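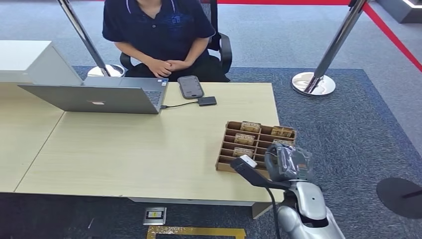
New Limits Proposed for Nicotine Pouches

2025-08-07

By Halldóra Hafstein

The state health department has published a draft rule that would cap the amount of nicotine in oral pouches and require sellers to hold the same license they now need for cigarettes. If adopted, it would take effect in October. Products already on store shelves would get no grace period beyond that date.

Nicotine pouches are small fiber packets placed between the lip and the gum. They contain nicotine, flavoring, a filler and an agent that adjusts acidity, but no tobacco leaf. That last point is the source of the legal trouble. The state's tobacco statute was written around leaf products and was later amended to cover vapor devices. Pouches fit neither definition, and for most of their time on the market they have been sold under general food and retail rules.

The draft does not amend the statute. It uses the department's existing power to regulate "nicotine in a form intended for personal use," a phrase that entered the code when gum and patches first moved from the pharmacy counter to open shelves. Whether that phrase can carry a full licensing system is the main question raised in the written comments.

The department received 2,906 comments. It sorted 2,256 of them as form letters, most of them copied from a page maintained by the pouch maker Bruller. The remaining comments came from retailers, dentists, school districts, local health boards and individual users.

Bruller's own filing runs to 400 pages with attachments. The company argues that strength alone is a poor measure of what a user absorbs. Two pouches with the same nicotine content can deliver different doses depending on moisture, acidity and how long the pouch is held in the mouth. Bruller asks the department to regulate delivered dose, measured by a standard test, and to delay the cap until a test has been chosen.

Trundix, a smaller maker that sells mostly online, takes a different position. It accepts the cap but objects to the license. Under the draft, any seller shipping into the state would need a physical address there and a named person responsible for age checks. Trundix says it would have to stop direct sales and work through distributors.

The department's reply, set out in a notice accompanying the draft, is brief on both points. On dose, it says that content per pouch can be checked from a label and confirmed in an ordinary laboratory, while delivered dose cannot yet be checked by an inspector in a store. On licensing, it says remote sellers of cigarettes already meet the same terms.

The evidence on health is thinner than either side would like. Pouch users avoid smoke, and with it most of the compounds that make cigarettes so harmful. Nicotine still raises heart rate and blood pressure for a time, and it is addictive at any of the strengths now sold. Dentists who commented described gum irritation and white patches at the site where pouches are held, but case reports of this kind cannot show how common the problem is. Long-term studies of people who have used pouches and never smoked are scarce.

This matters for the cap. A limit set too low could push adult smokers who have switched back to cigarettes. A limit set too high would do little for new users, who are the stated reason for the rule. The department chose a figure near the middle of the range now sold and did not publish the model behind it. Several local boards asked for the model, and the notice says it will be released with the final text.

Wuvstead offers a limited preview. The city passed its own licensing ordinance for pouches last year, with no cap on strength. Its health board reports that 3 retailers gave up selling pouches after the fee came in, and that compliance checks now cover pouches and cigarettes in the same visit. The board has not tried to measure use among minors, and its report warns against reading a result into the license figures.

Sveinbjörnsson, a distributor serving stores in Wuvstead and the surrounding county, told the department that the ordinance was workable but that the labels were not. Some imported cans state nicotine per gram, others per pouch, and others use a row of dots with no unit at all. The draft would require milligrams per pouch on the front of the can in a minimum type size. Cans with dots alone could not be sold.

Flavors are left untouched. The notice says they fall outside the power being used and would need action by the legislature, where a bill on the subject did not leave its first hearing.

The department will take a second, shorter round of comments limited to the label section and the testing method. Licensing applications would open once the final text is filed, and current cigarette license holders would add pouches by amendment without paying a second fee.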